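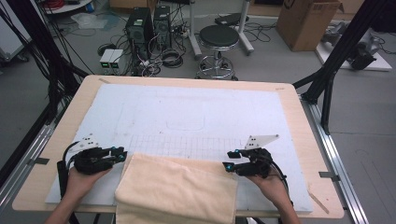

Watched the online talk on the Ultow masterplan last night so you don't have to. I have notes, and most of them are question marks. Thread.

---

Background if you're not from Sarnbridge: Ultow is the old dock basin east of the river. Sheds, a ropeworks, the customs house, two streets of homes, a bus garage. The plan by Nallard turns it into a "cultural district."

---

The talk was called "Density and Delight." I counted on hearing how you get from one to the other. We got forty minutes of delight and a single slide on density.

---

That slide: 1000 new homes, 1000 new jobs. Same number, twice, in the same font. When two separate forecasts land on the same round number I start to wonder who did the forecasting.

---

Someone typed a question about it in the chat. The reply was that the figures are "indicative at this stage." Indicative of what? The planning document dated 22 October 2020 uses both as targets, in bold, on the first page.

---

On the jobs. The homes have a drawing. You can point to the blocks. The jobs have no drawing. There's a gallery, a "maker hall," and some ground-floor units colored orange, and somehow that adds up.

---

I asked how many people work in Ultow now. The speaker said that was being looked into. The bus garage alone runs three shifts, and it's missing from the new plan. If you don't count what's there, everything you build is a gain.

---

Now the customs house. It has 1688 carved over the door and every single view in the presentation is taken from in front of it. Fair enough, it's a good-looking building. It has also been shut my whole adult life.

---

In the plan it becomes a "cultural anchor." I've read the heritage chapter twice and I can't find a tenant, an operator or a running budget. There's a paragraph about the light in the upper rooms.

---

I like the light in the upper rooms too. I went in on an open day years ago. There was also a bucket on every landing.

---

The repair work is down as "phase three." Phase one is the towers. Phase two is the other towers. I'd love to hear of a waterfront scheme where phase three showed up looking like the picture. Send me one, I mean it, I'll go and visit.

---

Height: the talk said the blocks "step down respectfully to the water." I looked at the sections. They step down from 120 meters. You can step down from 120 meters for quite a while and still be very tall.

---

To be fair to Nallard, the street layout is better than I expected. They've kept the old lanes behind the ropeworks, kinks and all, and they haven't straightened the quay. Somebody in that office has walked around down there.

---

But then look at the ground floors along those lanes. Bin stores, plant rooms, a bike store, a car park ramp. You can keep a medieval street pattern and still give people nothing but louvers to walk past.

---

The tram. Oh, the tram. Every map shows a stop at Lu, on the north side of the basin, with a neat little circle for the five-minute walk. There's no line to Lu. There's no money for a line to Lu. It's dashed in light gray if you zoom in.

---

The parking numbers are low "due to excellent transit." See previous post.

---

I'm pro density, before anyone starts. I live in a walk-up with a shop under it and I'd put ten more on my street tomorrow. Lots of people close together makes a good city when there's something at street level and a way to get home at night.

---

What bugs me is density being sold as a mood. Lanterns, a violinist, a crowd on a wet quay in the evening. It's the same crowd in all six pictures. There's a man with a red umbrella who gets everywhere.

---

The two streets of existing homes got one mention, as "an established community to the south." Established, yes. Also in shade from lunchtime on for half the year, if I'm reading the shadow study right. It only shows June and September.

---

I asked for the December shadow drawings. I was told they'd be "shared in due course." The comment period closes in December, so I hope due course is soon.

---

Someone replied that I'm being cynical and that Sarnbridge needs ambition. Maybe so. My ask is pretty small though: a tenant for the customs house, a count of current jobs, winter shadows, and the gray dashes taken off the map until there's a budget.

---

Another reply says the gallery will "drive footfall." Which gallery? I went back to the slides. It's labeled "gallery (TBC)" in one, "cultural use" in the next and "flexible commercial" in the appendix. That's quite a trip for one box.

---

Several of you want the recording. The organizers say it'll go up once it has been edited. I hope they leave the Q&A in. It was short and it was the best part.

---

Plans are on the city site under Ultow, in eleven separate files. Start with the transport chapter, then the heritage one. Skip the design statement unless you really like the word "tapestry."

---

If you live on either of the two streets and haven't had a letter, reply or message me. I've heard from three households so far and none of them got one.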